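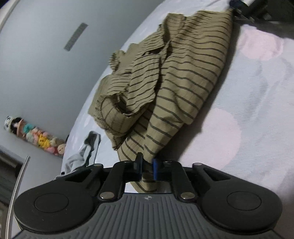 Drirgate Folding Set

Short clips of clothes being straightened, folded and, now and then, given up on. Maintained by Othmane Abou Zeid at Indusis. Last edited Jan 29, 2020.

What's in it

209 clips of single garments handled on a bed. Each clip is 90 seconds or less. The garments come from the Clotine donation bin and from staff closets, which explains the general taste level.

Stripes are over-represented. We like them: a stripe bends where the cloth bends, so a fold that would vanish on a plain shirt shows up from across the room. They are also hard to look at for a whole afternoon – label in short sittings.

Labels

Every clip gets one of 5 states, judged at the last moment of the clip:

flat
half folded
folded
bunched
inside out, at least partly

"Bunched" covers anything with layers lying over each other in no useful order. It is the most common label by a wide margin, and we have stopped taking it personally. If a seam or the duller inner face of the cloth is showing, use "inside out, at least partly" even when the thing is also bunched. Horgan, our first release, did this the other way around. Please don't merge the two.

Files

clips/ the video
states.csv one row per clip, with garment number and label
garments.csv color, pattern, sleeve length, and a notes column that should be read with patience

Known problems

Shadows along a long edge can pass for a second layer. 40 clips were relabeled in December for this reason, and there are surely a few left.

Garment numbers are not reused, except for the two times they were.

"Khaki," "tan" and "beige" all appear in the color column. They depend on who was typing.

No socks. We tried socks.

Use

Free for research and teaching. Tell us if you find a wrong label, with the clip name and what you think it should be. Complaints about ironing will be read but not acted on.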